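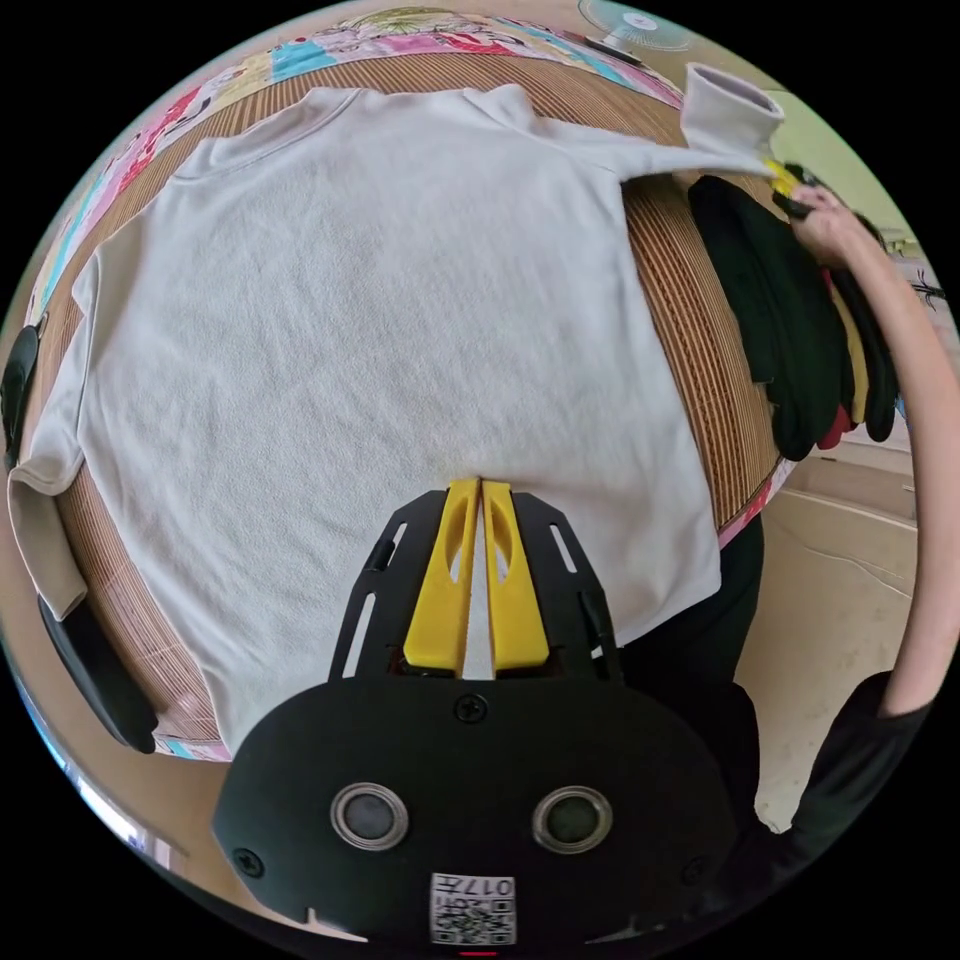
Plirnard Hand-Held Gripper Kit: Evaluation Report, Second Period

Prepared for: Lamness Fund, Applied Automation Program
Prepared by: Hattori Textile Handling Group, Pullach site

1. Status

The evaluation is on schedule. Garment work began in March with the two-handed configuration of the Plirnard kit, one gripper per hand. The first period covered rigid items only (cups, boxes, jar lids) and was reported separately. Spending is within the approved budget, with one transfer requested under section 6.

2. Work completed

A total of 2440 folding demonstrations were recorded in homes and at the Pullach site. After automatic screening and manual review, 832 were set aside, leaving 1608 usable. Most rejections had one of two causes: loss of tracking when both grippers were held close to the operator's body, or a time offset between the left and right recordings larger than the tolerance in the test plan.

T-shirts make up the largest share of the set. The procedure for a T-shirt is to lay it flat, face down, straighten the sleeves, fold each side toward the center, and bring the hem up to the neckline. Operators choose their own surface. Beds, mats, tables and sofas are all accepted, and the garments waiting to be folded may stay within reach.

3. Findings on the kit

Grip on thin knit fabric is adequate. The fingers pick up a single layer at a cuff or hem without trouble when the fabric has a wrinkle to close on. On fabric lying fully flat, operators needed repeat attempts, and several began pushing the material into a ridge first. This habit appears in the recordings and should be kept in mind when the data is used for training.

Fingertip wear was measured at the end of the period. Of the 9 units in service, six were within the supplier's limit. The other three showed rounding at the tip and were fitted with new fingers from the spares box. Replacement took one technician a few minutes per unit and did not require recalibration.

Screws on the finger bracket loosened on two units. A check with the supplied driver has been added to the start-of-day list. Plirnard has been informed and has proposed a thread-locking compound, which will be applied to all units before the next session.

Operator fatigue limits session length. Output per operator fell in the second hour, mainly in two-handed work. Sessions are now capped at 90 minutes with a break at the midpoint.

4. Software and support

The supplied upload tool was reliable on wired connections. Over home wireless it stalled on long recordings and had to be restarted by hand. Version 6 of the tool resumes interrupted transfers and was installed on all laptops. No recordings have been lost under the new version.

Unit labels are scanned at checkout so that each recording can be traced to its hardware. Two mismatches were found in the log and corrected. Support requests to the supplier were answered by the next working day, except one sent late on a Friday.

5. Open items

Left and right time offset: cause not yet confirmed. Test firmware is expected from the supplier.
Dark garments: rejection rate is higher than for light ones. A comparison under fixed lighting is planned.
Long trousers and bed linen: not started.

6. Request

Approval is requested to move the unspent travel allowance to consumables, to cover spare fingers and one additional charging station. The total award is unchanged.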